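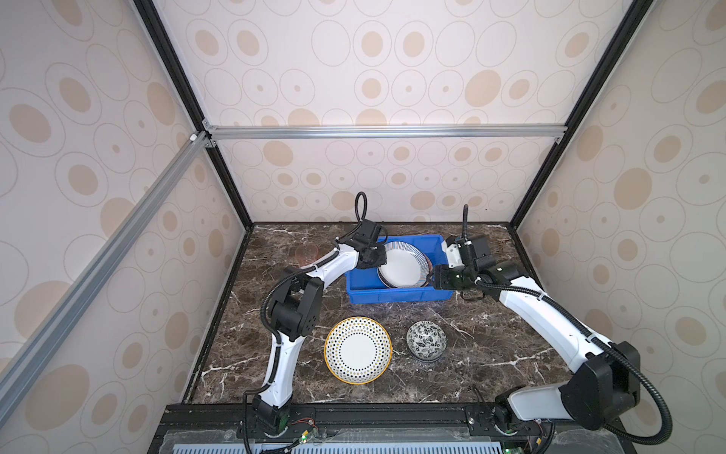
Plates in a blue bin on a marble tabletop.

Gerirgate Facade Inventory

Building-level survey records for the Gerirgate conservation area, with change notes for storefronts, windows, signs and rooflines.
Last updated: 2024-12-19

What is in this repository

The inventory has one record for each street-facing building front inside the conservation area boundary. A building on a corner lot gets a separate record for each front, tied together by the same parcel key. Rear elevations are left out unless they face a public alley.

Files

fronts.csv - the main table
changes.csv - dated changes to a front, such as a replaced window or a removed awning
permits_link.csv - matches fronts to permit numbers where we could find one
boundary.geojson - the conservation area outline
codes.txt - full list of material and condition codes

All CSV files are UTF-8 with a header row. Older versions of Excel will break the name Mösli if you open the file by double-clicking. Use the import dialog and pick UTF-8.

Main fields in fronts.csv

front_id - unique and never reused, even if a building is torn down
parcel_key - matches the county parcel layer, leading zeros kept
street - street name without the type
build_period - decade or range, from directories and insurance maps
status - contributing, noncontributing, or unresolved
wall_main - main wall material at street level
wall_upper - main wall material above the storefront
storefront - original, altered, replaced, or none
condition - good, fair, poor, or not seen
survey_note - free text, lightly edited for spelling

"Altered" and "replaced" caused the most disagreement between surveyors. We use "altered" when the original openings can still be read from the sidewalk, whatever has been put in them. If the openings were moved or filled in, the front is "replaced". 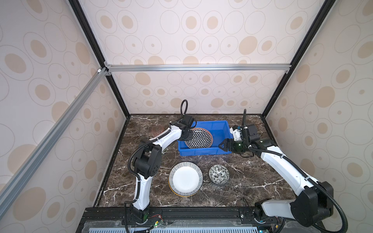
Blank cells mean the field was not filled in during the walk. They do not mean the feature is absent. Where a surveyor looked and found nothing, the value is "none".

How the records were collected

Surveyors worked in teams of 2 and entered records in the Livo form on tablets. The area was split into 8 walking sections. Each section was walked once in leaf-off conditions so that upper floors could be seen behind the street trees. The last walk finished in November.

Every record was read by someone who was not on the team that made it. If the reader could not match the note to the street view, the front was visited again.

Build periods come from the Rono index of city directories, which we corrected against permit cards. Where the two disagree, the permit card wins. Neither source is good for the warehouses along the rail spur, and many of those have only a range.

Known problems

Roughly 20 fronts on Mösli Street were behind scaffolding. They are in the table with condition set to "not seen" and the old survey value carried over for wall_main only.

The boundary file follows lot lines as they were before the Mösli Street parcels were merged. A few fronts plot just outside it. They belong in the inventory.

Painted brick and painted block are hard to tell apart from across the street. Treat wall_upper with care on side streets.

There are 6 fronts with status "unresolved". They are waiting on a decision from the preservation office and should not be counted with either group.

Use

The data is meant for planning work, mapping and local history. It is not a legal record of designation. Before applying for a permit, check the status of the property with the preservation office.

You may copy and change the files if you credit the Gerirgate Facade Inventory. Survey notes may contain old business names that are still trademarks of their owners.

Corrections

Open an issue with the front_id, the field, and the value you think is right. A permit number or a dated source speeds things up. Please send changes to the CSV files one street at a time, and leave the row order alone so the diff can be read.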